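How a robot's software decides what to do next

A page for younger readers from the Janjua Learning Service, Drernport
Suitable for Years 5 and 6

Search this site Enter a word or topic Go

A robot arm cannot think for itself. Every movement it makes comes from software, a set of instructions that runs on a computer. At the Mikent laboratory, a team led by Danica Shehu writes software for robot arms. Much of the work is carried out in simulation. A simulation is a pretend world inside a computer, with its own tables, walls and light. The arm in it is pretend too, but the software controls it in the same way as it would control a metal one.

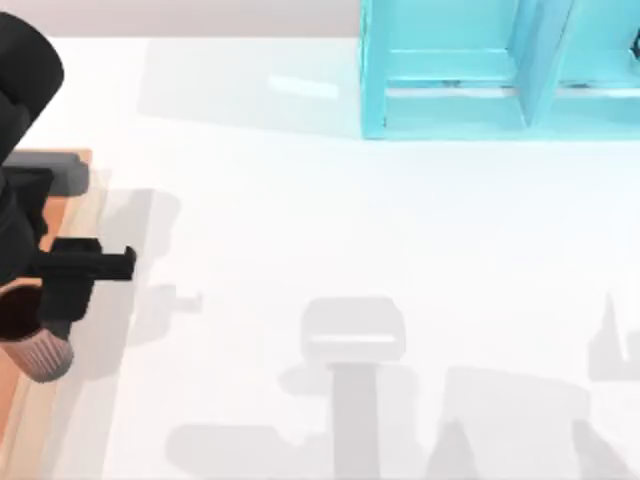
Page last changed: November

In a simulation, even the shadows have to be worked out by the computer. The grey shapes spread over the white tabletop were all calculated, and so was the soft bright patch where the table catches the light. Shadows matter a great deal to a robot. You know that a shadow is flat and that your hand can pass through it. Software has to learn this. If it mistakes a shadow for a solid object, it may steer the arm around something that is not there.

Finding out what is nearby is called perception. The software receives a picture made up of thousands of tiny coloured squares, called pixels. It looks for edges, which are places where one colour changes sharply to another. The cyan shelf unit is easy to separate from the white table. A pale object on a pale table is much harder.

The next job is called planning. Suppose the arm must move to a shelf. The Mikent program, which is named Casport, imagines 400 different paths before the arm moves at all. It throws away every path that would bump into something. In one test, only 37 paths were left. Casport then chose the shortest of these.

Last comes control. The arm has 6 joints, and each must turn by the right amount at the right moment. The software checks the position of every joint again and again, and makes small corrections as it goes. You do the same when you carry a full cup of water across a room.

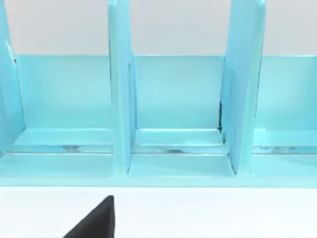
The tip of the black gripper, close to the front of the turquoise rack.

Close work needs extra care. The rack has upright dividers with open compartments between them, and a gripper must go into a compartment without touching the sides. Casport therefore slows the arm down when it comes near to an object.

Shamim Ghauri, who tests the software, keeps a record of each attempt. When a test goes wrong in a simulation, nothing is broken. The pretend world is put back to the start and the program is run again. A full set of tests takes around 34 minutes.

Words to remember

Simulation: a pretend world inside a computer.
Perception: finding out what is nearby.
Planning: choosing a path before moving.
Control: turning each joint by the right amount.

Something to try

Ask a partner to close their eyes. Guide their hand to a pencil on the table, using only the words "left", "right", "forward", "back", "up", "down" and "stop". Write down each instruction you give. Your list is a simple program, and another pair may like to follow it.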